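# Chapter 4. Budgeting for End-of-Arm Equipment

The purchase price of a robot arm is the figure most often quoted in a proposal and the one least likely to cause trouble later. Overspending tends to arise further along the arm, in the grippers, fingers, mounts, cables and cameras, and in the hours needed to fit and adjust them. This chapter sets out a method for estimating those costs before an order is placed. It assumes that the reader has completed the task survey described in Chapter 3.

## 4.1 Start from the goods

A gripper is specified against the items it must hold. Rigid goods of regular shape, such as sealed cartons, may be described by size and weight alone. Soft goods may not. A knit shoe offers several places to grip, among them the collar, the laces and any loop of fabric, and each behaves differently under load. The buyer should list the intended grip point for every class of item and note whether the material folds, stretches or slips.

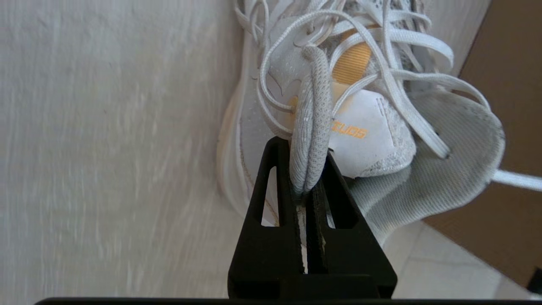
Finger width and opening follow from this list. A narrow fingertip can enter a fold of cloth but spreads its force over a small area, and may mark a finished surface. A broad fingertip has the opposite fault. Where one pair of fingers can't serve every class, the budget must carry either a second pair and the time to change over, or a second station.

## 4.2 Fixed and recurring costs

Costs are entered under two heads. Fixed costs are paid once and include the gripper body, the wrist mount, the camera and the first set of fingers. Recurring costs include replacement fingers, cleaning, recalibration and operator training.

The worked case used throughout this part of the book is the returns bench at Kadwood, planned by Zulmira Pacheco in February 2020. Two suppliers, Gimia and Demirtaş, were asked to quote. The figures for the finger sets were as follows.

| Item | Gimia | Demirtaş |
|---|---|---|
| Finger set, per pair (£) | 40 | 80 |
| Delivery (days) | 30 | 30 |

The price per pair is of little use until it is divided by service life. If the dearer pair lasts more than twice as long, it is the cheaper purchase, before any allowance is made for the labour of fitting.

## 4.3 Containers and clearance

Many items are presented in open boxes, and the walls of the box must be treated as part of the task. The fingers need room beside the item, and contact with cardboard should be expected in normal running.

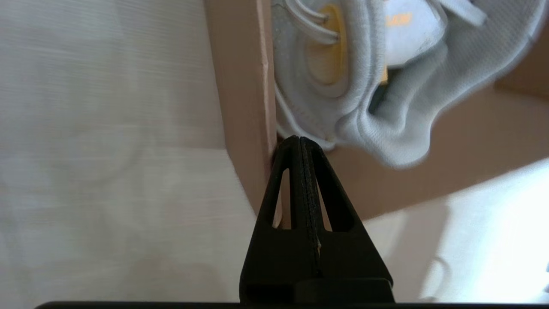 Clearance is measured from the widest part of the gripper body at the depth of the pick. A body that tapers towards the tip loses less of the box than a square one. If the required clearance can't be met, the planner may specify a larger box or longer fingers, and the cost of either belongs in the equipment budget. Kadwood chose the larger box and entered £884 for the change, including the shelving supplied by Sument.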